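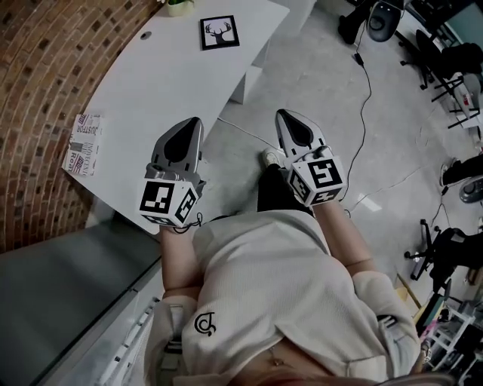 Figure 1. Concrete floor and white desk, ground floor of the Moreira building.

Reverberation in a Converted Brick Warehouse
Project report, Building Physics II
Xuelian Yao and Ruoxi Cai

1. Background

The Moreira building was put up in 1880 as a grain store and converted to work space in October. The conversion kept the brick walls and the concrete floor. Tenants on the ground floor report that speech is hard to follow when more than one conversation is going on. The aim of the project was to measure the reverberation time of the ground floor, compare it with a simple calculation, and estimate what a modest amount of absorbing material would change.

2. Method

Reverberation time was estimated with the Sabine equation, which relates it to the volume of the room and the total absorption of its surfaces. Absorption coefficients for brick and concrete were taken from the course tables. Furniture was entered as one lumped value, which is the weakest part of the calculation.

Measurements were made on a Sunday with the ventilation switched off. The source was a balloon burst at chest height. Decay curves were recorded with a Kulus sound level meter borrowed from the department and read by hand in octave bands up to 2000 Hz. We used the first part of each decay and extrapolated, as the noise floor was too high in the low bands for a full reading.

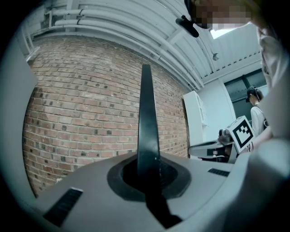
Painted and unpainted brick differ in the tables, and the difference grows with frequency. We used the unpainted value for all wall surfaces. Joints were treated as part of the brick. No correction was made for air absorption, which is small at the frequencies considered.

3. Results

The measured times were longer than calculated in the low bands and shorter in the high bands. At 2000 Hz the two agreed within the reading error. The low-band difference is probably due to the coefficient chosen for the concrete floor. A slab on grade absorbs very little, and the table value appears to include some contribution from a suspended slab.

Source position mattered more than expected. Bursts close to a corner gave curves with a visible double slope, and these were left out of the averages. They are listed separately in the appendix.

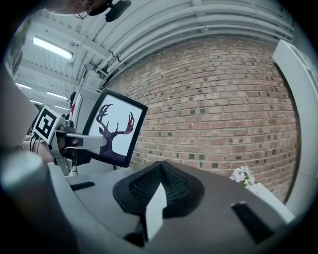 Figure 2. Black perforated pad and gray block, same location.

4. Effect of added absorption

The calculation was repeated with Firasis felt panels on one long wall. Total absorption in the speech bands rises by 43 percent, with little change below them. Ceiling panels of the same area would give the same result in the Sabine model, which takes no account of position.

5. Limitations

Only one room condition was tested. The lumped furniture value should be replaced by a count of items, and the low bands should be measured again with a loudspeaker source.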